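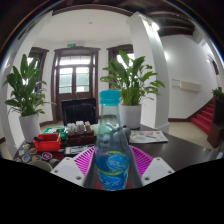

手持ち式グリッパによる教示では、ロボット本体がなくても動作データを集められるのか。

集められる。作業者が手にしたグリッパの開閉と移動を広角カメラで記録し、後処理で手先の軌道に変換すれば、模倣学習の教師データとして使うことができる。ただし、記録した軌道が対象ロボットの可動範囲に収まるかどうかは別途確認を要する。

概要
ロボットの実演教示(じつえんきょうじ)とは、人間が作業を行ってみせ、その動作をロボットの制御方策の獲得に用いる手法の総称である。座標や命令列を記述する従来のプログラミングと異なり、作業者に制御の専門知識を求めない。教示の経路により、直接教示、遠隔操作、手持ち式グリッパの三方式に大別される。

方式
直接教示
アームを作業者が手で動かし、関節角の時系列を記録する。力の加減を手に感じながら教示できる反面、作業者の腕がカメラの視野に入りやすい。重量のある機種では重力補償が前提となる。

遠隔操作
主側の装置を操作し、従側のロボットに追従させる。記録される観測と動作が実行時のものと一致するため、変換誤差が小さい。通信遅延と操作の習熟が課題で、力覚提示のない装置では把持力が過大になる傾向がある。

手持ち式グリッパ
ロボットの手先と同形の把持具を人間が持ち、そのまま作業する。カメラは把持具に固定され、魚眼レンズを用いる構成が多い。視野の下部に両指、その先に対象物が写り、周囲の壁や窓、家具は自己位置推定の手がかりとなる。指の内側には滑り止めのパッドを設けることがある。卓上の課題ではボトルやカップなど、日常の容器がよく用いられる。

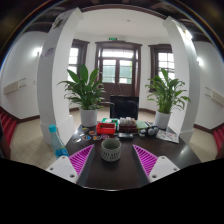

データの処理
1回の実演は、把持前の接近から解放後の退避までを一つのエピソードとして保存する。処理は通常、映像と慣性計測値の時刻同期、カメラ軌道の推定、指の開き幅の算出、不良エピソードの除外の順に進む。軌道推定は、特徴の乏しい壁面だけが写る場合や急な回転を伴う場合に失敗しやすい。透明な容器は輪郭の検出が不安定で、反射の影響も受ける。

開き幅は、指に付した目印または指そのものの画像上の位置から求める。把持具ごとの個体差があるため、収録前に全開と全閉の状態を記録して較正する。

事例
収録ソフトウェアTidoriaは、手持ち式グリッパの映像を扱う処理系である。設計者のAwuor Lemaは、軌道推定に失敗した区間を補間せず、エピソードごと破棄する方針を採った。Rirportにおける卓上把持の収録では、2,000件のエピソードのうち1,845件が学習用に残された。1件の上限は300フレームで、超過分は自動的に分割される。

Neema Kombo が管理するMakoriデータ集は、同じ課題を4人の作業者が行った記録を収める。作業者間では接近方向の差が大きく、解放時の姿勢の差は小さいと報告されている。

課題
人間の手首はロボットの手首より自由度の使い方が柔軟で、再現できない姿勢が混入することがある。また、作業者が速く動くほどロボット側の追従誤差が増す。対策として、収録時の速度制限、逆運動学による事前検査、再生時の時間伸長が用いられる。把持力は映像に直接現れないため、変形しやすい対象では力センサの併用が検討される。

関連項目
模倣学習
遠隔操作
自己位置推定
Utedura(把持具の較正手順)

最終更新:2025/9/2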